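Blog tags are worth keeping

Every February the same complaint goes around the book blogs I read. Tags are filler, people say. Someone tags you, you answer a list of questions, you tag a few more people, and no one has written a review. I have kept a blog for long enough to have made that complaint myself, and I have changed my mind.

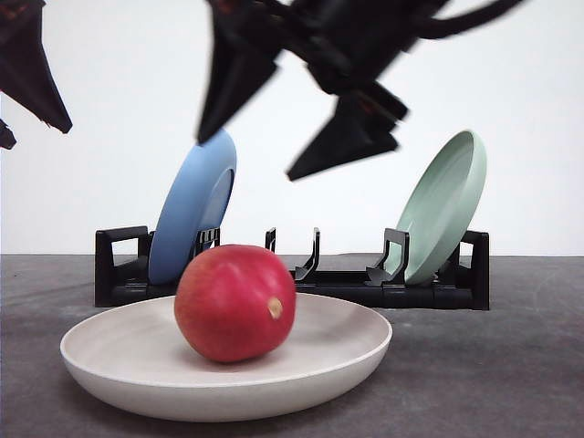
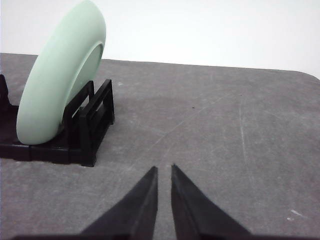
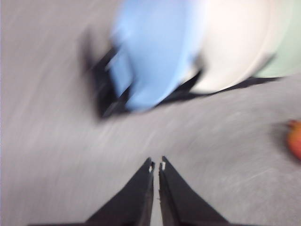
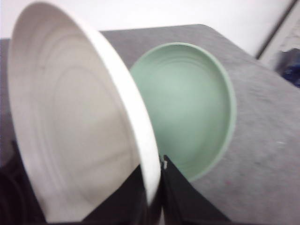
What a tag does

A review asks for a finished opinion. A tag asks which book you lent out and never got back. The second question is easier to answer, and I usually learn more from the answer. I found two of my favorite blogs, Enska and Nistor, through tag posts, and I doubt I would have clicked on a review from either of them. I didn't know the books they covered. I did know what it was like to own three copies of the same novel.

My tag posts run to 400 words on average and take an evening. My reviews take a week, and many of them never get posted at all. I have 106 drafts sitting in the folder right now – most of them are reviews that stop after the plot summary.

The part I would change

The tagging itself is the weak spot. Naming people puts them on a list of chores they didn't ask for. I once let 4 tags pile up over a summer and felt bad every time I logged in, which is a silly way to feel about a hobby. These days I leave the last line open and write that anyone who wants it can take it. Fewer people pick it up, but the ones who do seem to enjoy it.

I would also drop the long ones. The Jimell tag that went around last year had 80 questions, and by the middle everyone was giving one-word answers. Ten is plenty. Vultenix, the reading tracker I use, has a yearly survey with the same problem.

Credit whoever made the tag, too. It takes one link. I have tried to trace a few of them back to the start and lost the trail after three or four blogs.

I still have one left from the fall. It's about books with maps in them, and I plan to do it this week.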